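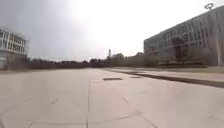 The plaza at Wiltgate, with the drain covers and the curb line on the right.

Uyên Khúc looks after one robot. It is a four-wheeled outdoor inspection unit that the maintenance crew calls Zondine, after the project that paid for it, and it runs a fixed route across the paved area between the buildings at Wiltgate. She took over the machine in February from Illia Kushnir, who built the original sensor mount and still handles the firmware. They spoke to the Mokolness newsletter in the workshop on June 8, 2023.

Most of her time goes into localization. "People ask about motors and batteries," Khúc said. "The motors are fine. What I deal with is the machine knowing where it is on a large flat surface."

The plaza gives a lidar very little to work with at close range. The slabs are level and pale, and the unit has to take its position from the facades, the curb and whatever it can find on the ground. Kushnir's first map relied on the facades alone. "The big building is a repeating pattern," he said. "One window bay matches the next. The scan matcher would slip over by one bay and report high confidence while doing it."

The fix was to weight the curb heavily and add ground features from the camera. The joints between the slabs are used as lines, and the two drain covers as landmarks. Each cover is stored with its center point and orientation. When the unit passes within range, it compares the stored position with the measured one and logs the difference. Khúc reads that log every morning. If the offset grows over several runs in the same direction, she checks the camera mount before anything else.

"It is nearly always the mount," she said. "The bracket has two screws on a slotted plate. They back out a little from vibration at the joints. You can't see it by eye, but you see it in the log."

Her procedure is short. The unit goes on the stand with the drive disabled at the key switch. She cleans the lens with a dry cloth, loosens the bracket, sets it against the stop and tightens both screws in turns. Then she runs the target board calibration, which takes 90 images. Kushnir wrote the script to reject any image with glare on the board, so on a bright day the count can take a while to fill. An overcast sky is easier. "Flat light, no shadows on the pavement," Khúc said. "The joints come out clean. I would do all my calibration runs in that if I could choose."

Shadows remain a weak point. A hard shadow edge from a facade can look like a slab joint to the line detector. The current firmware discards any line that does not fit the slab map, but Kushnir does not consider the problem closed.

The wheels get less attention. Odometry is recalibrated after every tire change – the diameter differs enough between sets to matter over a full lap. Khúc marks a start line, drives the unit straight along a joint and enters the measured distance. The last correction was made at run 3084, after the rear pair was replaced.

The charging contacts, supplied by Ostapchuk, were a separate issue. The spring plates on the dock lost tension and the unit would report charging while drawing almost no current. Khúc now measures the contact force once a month and keeps a spare set of plates in the cabinet. A full charge gives roughly 105 minutes of driving at patrol speed, and the route is planned well inside that.

Asked what she would change, Khúc named the bracket. She wants a pinned mount with no slot, so that it can go back in only one position. Kushnir agreed in part. He would keep some adjustment in pitch, to allow for different tires, and lock the rest.

"We have a drawing," he said. "It needs a longer pin than the one we have in stock."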